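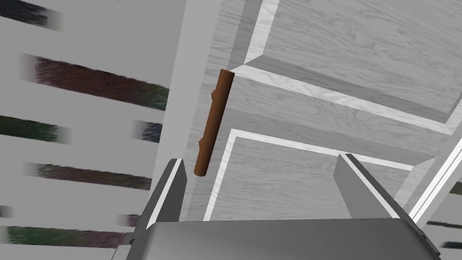

Attachment 1: wrist view, simulated cabinet task, stick between open fingers

Ticket: Stick-grasp examples rejected by trainer, success rate on playback doesn't match generator report
Project: Mabaso (simulated demonstrations)
Opened by: Reshma Naidoo
Assigned to: Mandla Adams
Priority: Normal (was Low)
Status: Open

Reshma Naidoo wrote:
The generator report for the cabinet scene says 2,000 demonstrations, all successful. I don't believe it. A hundred percent on a grasp with a thin cylinder in it is not a number I have ever seen, in sim or out of it. I replayed a batch of 700 through the Divis checker and 11 of them end with the stick outside the fingers. The report has those 11 down as good.

The attached view is from one of the 11, before the fingers close. The stick is at a slant, above the gap. If you only looked at this you would say it's a fine starting pose, and so would I. Then the episode ends and the label says "grasped".

What I want to know is what the generator is checking when it writes that label.

Mandla Adams wrote:
It checks finger width at the last step. If the fingers stop short of fully closed, something is between them, so it counts as a grasp. Same rule we used for the blocks.

Reshma Naidoo wrote:
Something, or the fingers were told to stop early and did. Can you confirm the last step is taken after the close command has finished?

Mandla Adams wrote:
I'd have to look. It was fine for the blocks.

Reshma Naidoo wrote:
We never replayed the blocks.

Mandla Adams wrote:
Looked. Episodes have a fixed length. If the approach takes longer than planned, the close command goes out late and the episode can end while the fingers are still moving. At that point the width is somewhere between open and shut, and the rule passes it. So yes, that can give a false "grasped". I think it explains all 11.

Reshma Naidoo wrote:
It might explain all 11. Please post the finger widths for each one before we call it.

Mandla Adams wrote:
Widths pulled. Nine of the 11 were still closing when the episode ended. The other 2 had stopped moving, and were not fully closed.

Reshma Naidoo wrote:
So it doesn't explain all 11.

Xinyi Zou wrote:
Jumping in from the training side. Before anyone regenerates anything, can we talk about the textures? Look at the left part of the attachment. There are dark fuzzy streaks all over that wall, and a few more small ones at the right edge. The cabinet panel is clean gray grain with white trim. I was told background variation in this set would be "realistic". I don't know what wall that is supposed to be.

I also notice the stick is the only strongly colored thing in the view. If it looks like that in the rest of the set, the policy can learn "go to the brown thing" and score very well until the day the object is gray. Has anyone tested that?

Mandla Adams wrote:
The randomizer picks textures per surface. The wall got a fur-type one from the Plastia pack. It's meant to be varied so the policy ignores it.

Xinyi Zou wrote:
That is the theory. I asked whether anyone tested it.

Mandla Adams wrote:
Not on this set.

Lerato Dlamini wrote:
Can we keep the texture question in its own ticket? I don't disagree with Xinyi, but this one is about labels and it is going to get lost. I've opened a second ticket, linked to this one, and copied her two comments over.

On the 2 leftovers: I stepped through both. In each, the stick has slipped out past the fingertips and the fingers have come to rest on the small knob near one end of it. So there is something between them at the moment of the check, and a step or so later there wouldn't be. The checker lets the physics run on a little, the generator doesn't. That's why they disagree.

Reshma Naidoo wrote:
Thanks, that I can believe. It also means the width rule is wrong for this object even with the timing fixed. A stub that sticks out of the side will hold the fingers apart whether or not the stick is held.

Proposed changes:
1. Hold for a set time after the close command finishes, then check.
2. Drop width as the only test. Require contact on both fingers, and lift the stick. If it doesn't come up with the gripper, it isn't a grasp.
3. Relabel the existing 2,000 with the new test. No new episodes until that is done.
4. Keep the failures, labeled as failures. Don't delete them.

Mandla Adams wrote:
1, 2 and 4 are easy. For 3, the old episodes have no lift in them, so I would have to load each final state and add one. Bongani, is there room on the Jovow machines?

Bongani Nkuna wrote:
There's room overnight. I'd like somebody to replay a random batch by hand afterward, though. So far we have one automatic check that said everything was fine and a second one that said it wasn't, and I don't see why a third gets trusted on its first run.

Reshma Naidoo wrote:
Agreed, I'll do the replay. Leaving this open until then. Mandla, please pull the current set from the training folder in the meantime.

Mandla Adams wrote:
Pulled. Relabel job is queued for tonight.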